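Catégorie : Travaux d'étudiants > Technologie culinaire > Légumineuses

Cuisson des pois chiches à température modérée et texture du houmous
Rapport de projet
Agnes Myklebust, Edvin Tangen
Août 2025

1. Objet

Le projet porte sur la préparation de pois chiches secs destinés à la fabrication d'un houmous lisse. Quatre préparations préalables à la cuisson ont été comparées, à matière première, température et procédé de mixage identiques. La question posée était la suivante : quelle préparation permet d'obtenir une purée sans grain perceptible dans le temps de cuisson le plus court, sans goût résiduel ?

Les recettes courantes se contredisent sur ce point. Certaines imposent un trempage d'une nuit, d'autres le déclarent inutile. Le bicarbonate de sodium est tantôt ajouté à l'eau de trempage, tantôt à l'eau de cuisson, tantôt aux deux. Le sel est souvent proscrit avant la fin de la cuisson, au motif qu'il durcirait la peau. Les modes opératoires varient trop d'une source à l'autre pour permettre une comparaison directe.

2. Rappels

La fermeté d'un pois chiche cuit dépend de deux composants principaux. L'amidon gonfle et gélatinise pendant la cuisson, à condition que l'eau ait atteint le cœur de la graine. Les pectines assurent la cohésion entre les cellules et sont stabilisées par les ions calcium. Tant que ces liaisons subsistent, la graine reste ferme et le mixage fournit une purée granuleuse.

Un milieu alcalin accélère la dégradation des pectines. Les ions sodium, apportés par le sel ou par le bicarbonate, se substituent en partie au calcium. Une eau dure agit dans le sens inverse, de même qu'un milieu acide, d'où l'ajout du citron après cuisson seulement.

La peau est un cas à part. Riche en fibres, elle se fragmente au mixage sans se dissoudre et constitue la première cause de grain dans le produit fini.

3. Matériel et matières premières

Pois chiches secs Rekdale, calibre moyen, un seul numéro de lot. Les graines fendues ou tachées ont été retirées avant pesée. La masse totale mise en œuvre est de 1 000 g, répartie en quatre lots égaux.

Eau du réseau, sans filtration. La dureté n'a pas été mesurée, ce qui limite la portée des résultats (voir 7).

Sel fin, bicarbonate de sodium alimentaire, crème de sésame non salée, jus de citron pressé le jour même, ail cru.

Cuiseur Ikumard à régulation électronique, cuve inox, utilisé couvercle posé et non verrouillé. Sonde de température Iwasaki placée à mi-hauteur du liquide. Mixeur Woltex à bol, lame en S, deux vitesses.

4. Mode opératoire

4.1 Préparation des lots

Lot A : aucun trempage, rinçage simple.
Lot B : trempage d'une nuit dans l'eau, à température ambiante.
Lot C : trempage d'une nuit dans l'eau salée.
Lot D : trempage d'une nuit dans l'eau additionnée de bicarbonate.

Après trempage, les lots B, C et D ont été égouttés, rincés deux fois, puis pesés. L'eau de cuisson était identique pour les quatre lots, sans sel ni bicarbonate. Les effets observés sont donc imputables à la seule phase préalable.

4.2 Cuisson

Les lots ont été cuits l'un après l'autre dans la même cuve, lavée entre deux essais. La consigne était de 86 °C. Cette valeur se situe au-dessus de la zone de gélatinisation de l'amidon et en dessous de l'ébullition, qui provoque une agitation mécanique, décolle les peaux de façon irrégulière et rend la comparaison entre lots peu fiable.

Le premier prélèvement a été effectué après une heure à température stabilisée, les suivants toutes les 10 minutes. La cuisson était arrêtée au bout de trois heures si le critère de fin n'était pas atteint.

4.3 Critère de fin de cuisson

Cinq graines prélevées à des endroits différents de la cuve sont écrasées entre le pouce et l'index. La cuisson est jugée terminée lorsque les cinq s'écrasent sans résistance et sans noyau plus ferme au centre. Les deux auteurs effectuent le test séparément, le résultat le plus défavorable étant retenu.
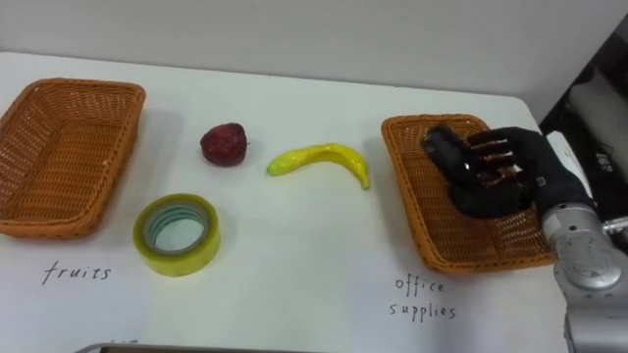
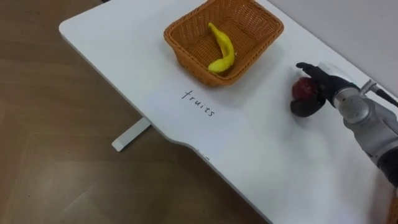
Table blanche avec panier tressé, deux vues.

4.4 Mixage et assemblage

Les pois chiches sont égouttés et mixés encore chauds. Le mixage à chaud est préférable : l'amidon refroidi rétrograde et la purée devient plus courte. La crème de sésame, l'ail et le jus de citron sont d'abord mixés entre eux, avec un peu d'eau froide, jusqu'à éclaircissement de la masse. Les pois chiches sont ajoutés ensuite en deux fois, puis l'eau de cuisson en filet jusqu'à obtention d'un ruban continu. Le sel est ajusté en dernier.

Les proportions de sésame, de citron et d'ail sont restées constantes d'un lot à l'autre. La quantité d'eau de cuisson était libre, la consistance étant prise comme référence. La masse cumulée de houmous obtenue sur les quatre lots s'établit à 2 929 g.

4.5 Évaluation

Chaque houmous a été goûté après une nuit au réfrigérateur, puis remis à température ambiante. Le jury comptait huit étudiants non spécialistes. Les échantillons étaient codés par symboles et présentés dans un ordre différent à chaque dégustateur, avec du pain blanc et de l'eau. Trois critères étaient notés : grain en bouche, intensité du goût de pois chiche, présence d'un goût étranger.

5. Résultats

5.1 Trempage

Les lots B, C et D ont approximativement doublé de masse pendant la nuit. Le lot D a absorbé légèrement plus d'eau que les deux autres. L'écart entre B et C est trop faible pour être commenté. L'eau de trempage du lot D était nettement jaune et un peu mousseuse, celle des lots B et C presque claire.

5.2 Temps de cuisson

Lot D : critère atteint au troisième prélèvement.
Lot C : critère atteint au cinquième prélèvement.
Lot B : critère atteint au neuvième prélèvement.
Lot A : critère non atteint à l'arrêt de l'essai.

Le lot A a été porté à ébullition après l'arrêt et cuit jusqu'à satisfaction du critère, afin de disposer d'un quatrième houmous pour la dégustation. Son temps de cuisson n'est donc pas comparable aux autres.

Le résultat du lot C contredit la recommandation usuelle sur le sel. Le trempage salé a réduit le temps de cuisson par rapport au trempage simple, et les peaux étaient plus souples au toucher.

5.3 Texture

Le lot D a reçu la meilleure note de grain chez sept dégustateurs. Le lot C vient en deuxième position. Les lots B et A ont été jugés granuleux, le second avec des fragments de peau clairement identifiables. Pour le lot D, une partie des peaux s'était détachée et flottait en surface en fin de cuisson. Elles n'ont pas été retirées, par souci d'homogénéité du protocole.

5.4 Goût

Le lot C a obtenu la note la plus élevée pour l'intensité. Trois dégustateurs ont signalé un goût savonneux ou métallique dans le lot D, faible dans chaque cas. Aucun goût étranger n'a été relevé pour A et B. Les commentaires libres font état d'une acidité moins perceptible dans le lot D, à quantité de citron égale - effet compatible avec un reste de bicarbonate dans la graine.

6. Discussion

Si le seul critère est la finesse, le trempage au bicarbonate est le procédé le plus efficace des quatre. Le défaut de goût peut vraisemblablement être réduit par une dose plus faible ou par un rinçage supplémentaire. Ces deux variantes n'ont pas été essayées faute de matière du même lot.

Le trempage salé constitue un compromis acceptable. Il allonge la cuisson de deux intervalles de prélèvement par rapport au bicarbonate et n'introduit pas de goût étranger. La quantité de sel ajoutée au mixage doit être diminuée en conséquence. Nous l'avions sous-estimé au premier ajustement, et le houmous du lot C était à la limite du trop salé. Sa note d'intensité est à lire avec cette réserve.

La cuisson sans trempage à température modérée n'est pas à recommander pour cet usage. L'hydratation du cœur est trop lente.

7. Limites

Chaque modalité n'a été réalisée qu'une seule fois. Un essai préliminaire conduit en mai sur une autre matière première avait donné le même classement, mais les conditions différaient et les valeurs ne sont pas reprises ici.

Le test d'écrasement reste subjectif. Un pénétromètre donnerait une courbe de fermeté exploitable et permettrait de dépasser la lecture par paliers. La dureté de l'eau devrait être relevée avant chaque cuisson. Enfin, le pH de l'eau de cuisson du lot D aurait dû être contrôlé en début et en fin d'essai.

8. Suites prévues

- Trempage mixte, sel et bicarbonate à dose réduite.
- Retrait des peaux flottantes à l'écumoire, sur lots B et D.
- Tenue du houmous au froid sur plusieurs jours : exsudation, évolution de l'acidité, goût de l'ail.
- Reprise du lot B avec une eau faiblement minéralisée.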